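Comparing Controllers and Grippers in the Simulated Kitchen
Handout for session 8, Manipulation Laboratory

Please read this before you come to the lab. Last year many groups started the comparison without a plan and then had results which they could not use. The practical work itself takes two hours, but the preparation decides if your numbers mean something.

1. What we compare

You will work with one arm and one two-fingered gripper, in the kitchen model which you already know from session 7. The arm stays the same for every group. What you change is the controller. The first is the Trillar joint controller, which plans the whole path in joint space and then follows it. The second is the Derkbridge controller, which works in Cartesian space and corrects the pose of the hand at each step. Both accept the same target pose, so you do not need to write the task two times.

Groups who finish early may also change the finger length. The long fingers are in the folder "phi", because they come from the Phí gripper model. Do not change the fingers and the controller in the same series. If you do, you will not know which of them caused the difference.

2. The counter task

The counter is the easier place to begin. The target lies on a plate, there is free space above it, and the hand can come down from the side or from the top. The difficulty is in the last centimetres. The rim of the plate is low, but it is high enough to stop a finger that arrives too flat, and an object with an irregular form can turn when only one finger touches it.
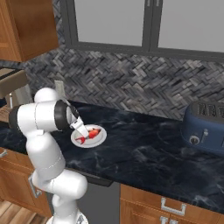
For this reason I ask you to record the approach angle at the moment of first contact, and not only the success or failure. In the earlier series both controllers had nearly the same success on the counter, but the angles were very different. The joint controller came in flatter when the start pose was low. A flat approach may be successful on this plate and fail on a deeper dish, and the success rate alone will hide it.

Run 98 attempts with each controller. The number looks strange, but it is 14 start poses with seven attempts each, and the start poses are in the file which you receive. Do not remove the attempts that look unlucky. If the simulator stops with an error, write it down as an error and repeat the attempt with the same seed.

3. The refrigerator task

Now the arm must work inside a space with walls. The shelf above limits the wrist, the shelf below limits the fingers, and the open door takes away a good part of the free space at the side. Students often think the reach is the problem. In most failed attempts of last year the reach was sufficient, and it was the wrist or the elbow that came too near to something.
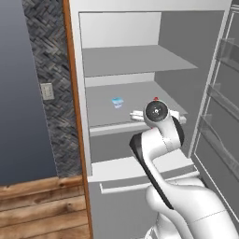

Figure 2. Gripper at the front lip of the middle shelf, with the target further back on the left.

Before you start the series, move the arm by hand (slider mode) to the front of the middle shelf and look at the collision view. Write down the smallest distance between the gripper and the shelf lip. Then repeat it with the wrist turned by 90 degrees. You will see that the width of the open gripper matters very much when it lies parallel to the shelf, and in another way when it stands upright.

The Cartesian controller has one weakness that you should expect. When the straight line to the target passes through the lip, it pushes against the lip and waits. It does not look for another way. You may add one intermediate point before the shelf — only one, and the same for all groups — so that the hand enters from the front. The joint controller does not need this point, but give it the same one anyway, or the comparison is not fair.

The time limit is 200 simulated seconds for each attempt. After this the attempt counts as failed, also when the fingers are already closing.

4. Notes on the camera view

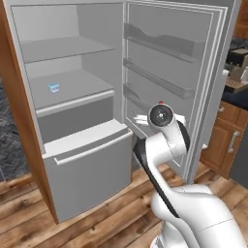 Text and exercises: Diệp La, Bavstead teaching laboratory

The choice of view changes what you can judge by eye. From one side the hand may seem to be level with a door bin and touching it, when in truth there is free space between them in depth. So please do not decide about contact from the picture. Use the contact log, and use the picture only to understand what kind of contact it was.

Save two views for every failed attempt: one that shows the gripper and the shelf, and one that includes the base. The second is important for the elbow problems which I mentioned in section 3. A close view of the fingers tells you nothing about them.

5. What to hand in

One table for each task, with the controller, start pose, result, time and approach angle. Errors stay in the table.

One page of text. Say which controller you would choose for the counter and which for the refrigerator, and give the attempts that support your choice. It is allowed to choose the same one for both.

The settings file, unchanged after your last run. If I cannot repeat three of your attempts with it, I will return the report to you once for correction.

Questions about the installation should go to the lab mailbox. Questions about the task you can ask me after the lecture.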